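Flowers for the party, almost sorted

Quick one tonight, too much to do. Mom turns 80 and I said I'd handle tables. Why did I say that.
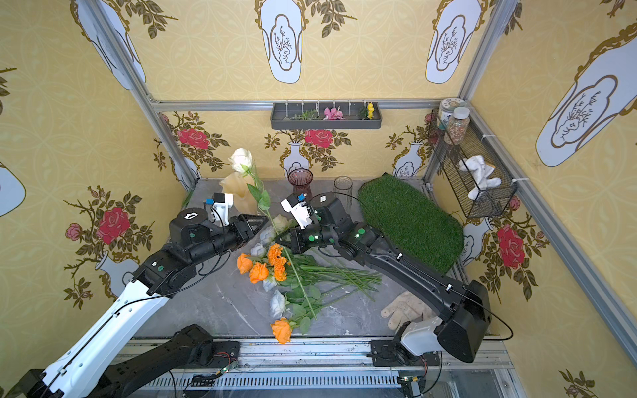
Where I'm at

Fake flowers, decided. Nerea wanted fresh from the market in Aranda but the hall opens late and I am not trimming stems in a parking lot. Done arguing. Red glass looks great with fake roses anyway -- pale amber for the head table maybe.

Still to do

Guest list is at 41. Uncle Saturnino hasn't answered, typical. Cake ordered, lemon, 2 layers. Need to call Ainhoa about the speakers -- hers buzzed all thru the last song at the wedding in May and I'm not doing that again.

Also tablecloths. White or cream? My sister says cream, I say who cares, so cream.

Shoes still at the repair place. Definately picking them up tomorrow. More when I've slept.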